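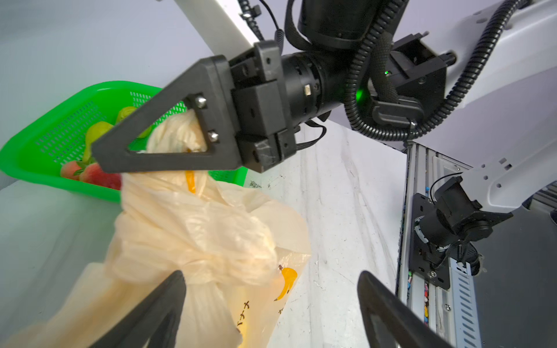
Do you need to know any programming to do this? One reader wrote in with that after my last update, and added that the word "teleoperation" had nearly scared her off the whole idea. So let's start there!

No, you don't. I run the teaching sessions for Sketetti, our little grocery-handling project at Nasbridge, and I couldn't write a line of code when I began. You move, the robot follows, the computer records. Most of what you learn is in your hands.

What's the difference between hand guiding and remote control?

With hand guiding you take hold of the arm itself and walk it through the job. With remote control you hold a pair of small leader arms and the real ones copy you from across the table. I use remote control for anything with two hands in it, bags especially (try dragging two arms around at once and you'll see why).

How many times do I have to show it the same thing?

More than you'd like. I do 23 good runs of a task before I bother training anything, and then I look at where it goes wrong and do more of those bits. Take a break every 9 runs or your wrists will complain.

Why are plastic bags so hard?

They never sit the same way twice! A box is a box, but a bag folds, slides and sags every time you let go. I grab the gathered part at the neck, close slowly, and wait a beat before lifting. Go in fast and you're teaching it to go in fast too.

I messed up halfway through. Start over?

Depends. If you dropped something and picked it up again calmly, keep the run, those recoveries are gold. If you froze, or bumped the table, or sneezed (been there), toss it.

Can I use real fruit?

You can, but bruised peaches get sad quickly. Swap them out often and wipe the fingers down between sessions.

Do I need the Soment controllers?

Nope. They're lighter, and I like them, but the older Vondráček pair works fine once you've set the grip tension. Start at 4 and drop to 2 if you keep squashing things.

How long is a session?

Until you get sloppy. For me that's usually right before lunch.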